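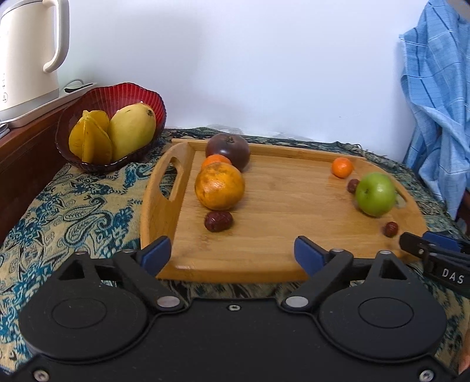
Support > Kitchen & Table > Noltemgate serving tray > Ticket 2000: tray rocks on table
Last updated: 04/12/2019

Opened by Gwenllian Rees

Hi Prokell team, I bought the Noltemgate tray in September and I love it to bits, but it rocks. Press down on a front corner and the opposite back corner lifts, and then it all clacks back down again when you let go. It's worst on the bare kitchen bench. On the dining table with a cloth under it the noise goes away but I can still feel the wobble when I take an apple off one end. It lives on the table as our fruit tray (we hardly ever carry it anywhere, so the handles are mostly for show!) and it gets a wipe with a damp cloth every night.

Things I've tried so far:
- turned it end for end, still rocks
- tried it on my neighbour's stone bench, still rocks, same corner
- checked underneath for crumbs or a blob of glue, nothing there
- left it upside down overnight with cookbooks on top, a bit better at breakfast and back to its old tricks by dinner

Reply from Wyn Dafis, Prokell support

Thanks Gwenllian, good list. Sounds like the base has taken on a slight twist. Could you slide a piece of paper under the high corner and tell us how many sheets fit before it stops rocking? Also, is it anywhere near a heater or a sunny window, and do you load it evenly?

Gwenllian Rees

Okay, paper test done on the bench. It took 6 sheets of ordinary printer paper folded once, so there's a definite gap. No heater, no direct sun.

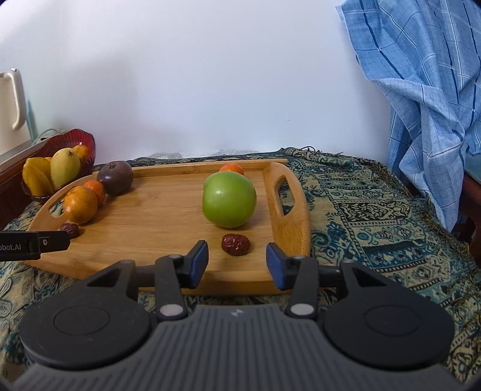 Loading is the bit I'd never thought about, to be fair. I tend to put the oranges down one end as they come out of the bag and then whatever's left goes wherever it fits. I've since moved things around a few times to see if it makes a difference. With the green apple sitting in the middle and the mandarin behind it, the rocking was still there, just slower, if that makes any sense. The overflow goes in the red glass bowl behind, so the tray isn't carrying much. I can't believe a few dates would bend anything!

Wyn Dafis

No, you're well within the limit, fruit won't have done it. I'd stop the nightly damp wipe for now. Use a dry cloth, let the tray rest on its long edge for 18 hours so air gets to both faces, then try the paper again. If it's still more than a couple of sheets I'll post you a set of the stick-on felt feet or swap the tray, your pick.

Gwenllian Rees

Did that, and it's down to two sheets. Still a tiny wobble on the bench, nothing I can feel on the cloth. Could I have the felt feet please? I'd rather keep this one, I'm fond of it.

Status: felt feet posted, ticket left open until they arrive.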